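Costico Home Skills Fund
Progress report, February 2020
Project: Laundry Folding Guide and Teaching Sessions
Submitted by Thulani Mabuza, Tshabalala Learning Workshop

Where the money has gone

The second payment of the grant covered bed linen, a good deal of secondhand clothing, and the time of the people who crumple it and then uncrumple it. We budgeted for 12 garment types. Nine are now written up in draft. The fitted sheet was never on the list, and I would like to thank the fund again for not insisting.

Work on the bed

Most people we spoke to before the project started fold their laundry on the bed, so the bed is where the guide begins. It is also where clean laundry goes to lie down for several days, a habit we have chosen to treat as a design constraint. The upholstered headboard in our practice area is handsome and has no bearing on the results.

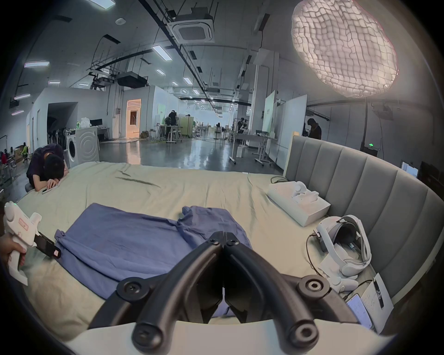

Blue garment on the bed.

Crumpled garments have taken more of our time than we planned. A shirt fresh off a hanger is easy to write instructions for, but very few people need them. The draft now has a page on finding the shoulders, one on finding the sleeves, and one on what to do when a sleeve is tucked underneath the rest and you have picked up the wrong end. Our test readers went back to that last page more than any other. Two of them asked for it to be moved to the front, and it has been.

We also tried plain sheets in place of patterned ones underneath. Readers found the edges of a garment faster on a plain background. The patterned duvet cover bought in the first period has been retired to my spare room, and I have repaid its cost to the project.
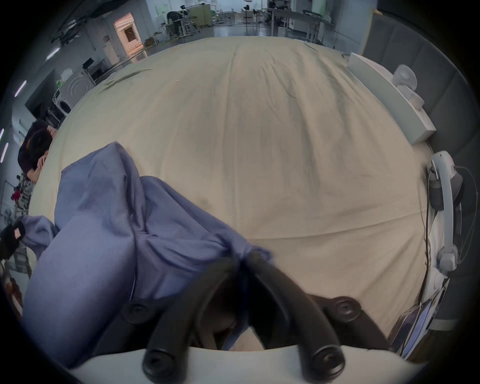 Work at floor level

Prultier, who reviewed the first draft for us, pointed out that plenty of households have no spare bed surface at all. We added a floor version in response. A large sheet goes down first, the garment goes on top, and the folder's knees are left to make their own arrangements. The sheet has to be pulled out by hand before each go, and it keeps its creases with real determination.

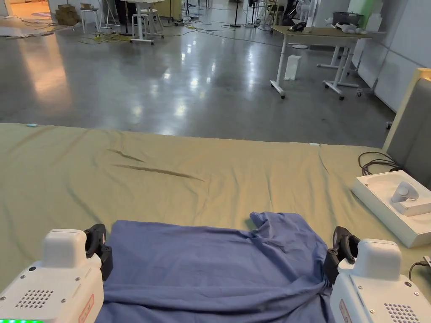 Blue cloth on the olive-green sheet, floor version.

Problems

The printer, Imitz, quoted for 1000 copies on coated paper, then discovered that the price was for uncoated. We have accepted uncoated. The towel section is 3 weeks behind because the two people writing it disagree about thirds and halves. I have asked for one page on each.

Next period

The remaining three garment types, a final round with test readers, and delivery of the printed guide in April. No change to the budget is requested.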